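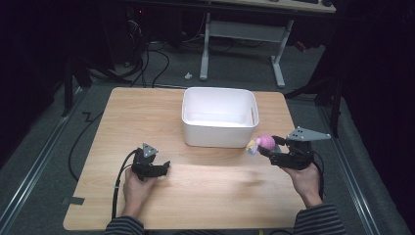 At the Cladton returns centre, the hardest job to automate has been the one that most new starters learn in a morning. Goods come back from shops and customers in mixed cartons. Someone opens each carton, takes out the items one at a time, looks them over and puts each into the right bin. Conveyors and scanners took over the steps on either side of that task years ago. The sorting itself stayed with people.

Lamton, the logistics firm that runs the site, began a programme in July to change this. Its approach relies on recorded demonstrations. Staff from the sorting floor spend part of their week at a table, picking up and placing items with a pair of hand-held grippers. The fingers match those fitted to the robot arms the company intends to install, and the recordings are used to train the software that will control them.

By the end of the first phase the team had collected 3,034 demonstrations. Of these, 2,050 were accepted for training. The rest were set aside, mostly for dropped items, poor tracking or a start position outside the permitted area. The acceptance rate rose once the operators had a week or two of practice, and the rules for rejection were rewritten twice over the same period.

Soft goods make up a large share of the work. A boxed kettle has flat sides and a known weight, and an arm with a suction cup will lift it reliably. A plush toy has neither a fixed shape nor a fixed centre of mass. If the fingers close too far from the middle, it swings and turns. If they close too hard, it deforms and may spring out sideways on release. Experienced sorters correct for this without thinking, and the purpose of the recordings is to capture those corrections.

Gilles Bailly, who leads the programme at Cladton, worked on the sorting floor before moving to engineering. He says the first set of demonstrations was made by engineers and had to be discarded.

"They moved very carefully," he says. "Every pick was slow and straight, with a pause before the fingers closed. The sorters come in at an angle and are already turning the item as they lift it. We wanted the second kind of movement, so we asked the people who do it."

Seventeen sorters now take part. They volunteered, were given a day's training and work at the table in sessions of up to 40 minutes, with a limit of two sessions per shift. The limit was introduced after several people reported sore wrists. Holding a gripper in each hand loads the forearm differently from ordinary sorting, and the cables add a slight drag when the hands turn. A lighter handle is being tested.

Pay was the first matter raised by staff. Demonstration work was originally graded the same as sorting. After talks between Lamton and the site's staff representatives, it was given a separate grade with a higher hourly rate. The agreement also states that recordings may not be used to measure an individual's speed or to set targets for the floor. Files are stored under a session number, and the list linking numbers to people is kept by the personnel office.

The second matter was jobs. Lamton has said there will be no compulsory redundancies at Cladton during the programme, and that posts left vacant on the sorting floor may not be refilled. Staff representatives regard that second point as a reduction by another route. They have asked for a yearly headcount to be published, and the company has agreed to supply one to them but has not agreed to make it public.

For those who remain, the content of the work will change. Under the present plan, one person will oversee a group of seven arms. Items an arm cannot place after two attempts will be passed to a manual station. The overseer will clear faults, deal with those items and record new demonstrations when a type of product fails repeatedly. Bailly expects the last of these to take up more time than the original plan allowed.

A similar scheme at the Brison depot gives some indication of what to expect. Arms there were introduced on a single line handling soft furnishings. Output per hour fell at first and recovered over several months. Supervisors found that the manual station received a concentrated flow of awkward items: torn packaging, tangled straps, products returned in the wrong box. Workers there described the job as more tiring than general sorting, even though they handled fewer pieces. Brison now rotates staff through the station every hour.

Cladton will adopt the same rotation from the start. It has also chosen a different supplier for the arms, Trummer, partly on the grounds that the fingers can be changed without tools. Worn finger pads were the most frequent cause of stoppages at Brison, and each change required a technician.

The first Trummer arm is due to be fitted beside an existing sorting line, with a person working the next position along. It will handle plush toys and small cushions only. Shoes will follow if the drop rate stays below the agreed level, and clothing in loose bags has no date.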